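Pistside
Home Essays Letters Archive About Subscribe

The Empty Room Is Overrated

15/08/2024

I have spent a good part of the summer being told to own less, mostly by people trying to sell me something. 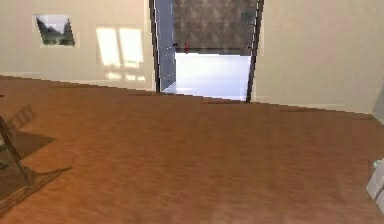
The latest was a leaflet from Gumevlow, a firm that will come to your house and, for a fee of 85 dollars an hour, stand in it with you while you decide what to throw away. You do the throwing. They do the standing. There is also a course, a journal, and a set of matching boxes, and I would like to point out that at the end of this process a person who wanted fewer things has a journal and a set of boxes.

I don't have anything against tidiness. I have met it and we got along. My quarrel is with the notion that has crept up behind it over the past ten or fifteen years, which says that a bare room is a kind of moral achievement. You walk into a house where there is a floor, four walls and somewhere for one person to sit, and you are supposed to lower your voice. People say it's calming. I find I start looking for the exits.

My neighbor Ásdís Fogh went the whole way in the spring. She is a sensible woman who for years had a sensible house, meaning that if you needed a hole punch or a cake tin shaped like a rabbit you could knock on her door and be back home with it in five minutes. Half of Lindsay Street ran on Ásdís's closets. Then her sister gave her a book, and over one long month it all went down the front steps. She told me she felt lighter. I believe her. She also came over in June to borrow a screwdriver, then a colander, then four folding chairs, and by the Fourth of July it had dawned on me that I was now the closet.

This is the first thing I'd say about the minimalist life. A good deal of it is subsidized. Someone a short walk away is keeping a ladder. When the serene person in the white shirt tells you she hasn't missed a single thing she gave up, ask her who she calls when the sink backs up, and whether that person has a shed.

The standard rule, and the leaflet repeats it, is that if you haven't used an object in a year you should let it go. I tried this on my own basement. I have not used the fire extinguisher in a year. I have not used my passport, my good umbrella (I was saving it), the snow chains, or the box of letters from my father, who wrote to me every other week when I was away at school and had the handwriting of a man falling down a flight of stairs. I have, on the other hand, used a promotional bottle opener in the form of a trout nearly every evening. By the logic of the leaflet I should keep the trout and let go of my father.

They have an answer to that, naturally. You are to take a picture of the letters and let the paper go, since the memory isn't in the object. I keep running into this line and it gets no truer. Of course the memory is in the object. That's what the object is doing down there in the damp. I don't walk around thinking about 1434 Skonolbridge Road, where I grew up and where the furnace made a noise like a cow, but put the old brass house number in my hand and I am nine and somebody is burning the onions. I've got pictures of everything on my phone, as you do. The phone tells me there are 2813 of them. I've looked at maybe a handful, and most of those were of a parking sign.

Now, it's only fair to let the other side talk. I put all this to Nele Goossens, who taught housekeeping and then bookkeeping at the community college and thinks I'm a slob with a vocabulary. Her view is that clutter costs women more than it costs men, that somebody has to dust the sentimental brass number, and that in most homes the person who treasures a thing and the person who moves it to vacuum have never been introduced. I had no good reply. I still don't. I've since started dusting the basement shelf, badly, with a sock.

She also said that I was confusing two kinds of people. There are those who clear out a house because they've been drowning in it, she said, and those who do it because they saw it in a magazine, and I was using the second lot to sneer at the first. That one stung a bit, because it was right. When her mother died she and her brother spent 30 days emptying an apartment in which every drawer held more drawers' worth, and at the end of it she went home and gave away half of what she owned out of pure alarm. I wouldn't laugh at that. I'd hold the door.

So let me narrow it down. I have no argument with people who get rid of things. I have an argument with the taste for rooms that look as if no one has been told about them yet. Look at any real estate listing now. The sellers have been talked into stripping the place back until there isn't a coat on a hook or a magnet on the fridge, on the theory that buyers need to be able to "see themselves" there. I looked at quite a few of these last year, when I briefly thought of moving, and I couldn't see myself in any of them. I could see someone like me, but with a better haircut and no relatives. The agent at one of them asked what I thought and I said it had a lot of floor. She wrote that down as a positive.

The house I liked best all that season was one the agent apologized for the whole way through. The owner had refused to clear out. He had a wall of jigsaw puzzles, done and glued. There was a piano with plants on it, in the way a table has plants on it, and a hallway you took sideways. Within two minutes I knew he was a widower, that he'd worked for the railroad, that he had grandchildren of two different heights and that he was fond of some dog, living or dead. You'd need a year of dinners to get that much out of the fellow with the one chair.

I think that may be what the emptying is for, some of the time. Things give you away. A shelf of diet books next to a shelf of dessert books is a confession. So is a guitar with four strings, or the Italian grammar with a bookmark at page twelve. If you throw out the guitar you are no longer a person who failed at guitar. You are a person with a nice clear corner, and no one can prove anything. I understand the appeal. I have a rowing machine I can't look in the eye.

But I'd miss the evidence. I like going into other people's homes and finding the fondue set. I like knowing that a man who is short with everybody at the post office has kept every one of his daughter's clay ashtrays, though he never smoked and she is forty. It makes it harder to hate him in line. We've got few enough ways left of finding out that other people are ridiculous in the same places we are, and most of the good ones are on a windowsill.

And there's the practical side, which the serene never mention, that an empty room is loud. Ásdís's front room used to be the best place on the street for a quiet talk. Now you put down a cup and it goes off like a starter's pistol. In July she bought a rug for the echo. Then a second, smaller rug, for under the table, and then, because the rugs made the walls look chilly, a set of curtains. The last time I was over there was a basket by the door with nothing in it. I asked what it was for and she said she hadn't decided.

I've told her the rabbit cake tin is in my basement, behind the snow chains. I bought it off her at the yard sale for a dollar. She can have it back at the same price, or she can go on borrowing it every Easter like everybody else. In the meantime I've written to Gumevlow to ask whether, at 85 an hour, they would be willing to come and stand next to the rowing machine.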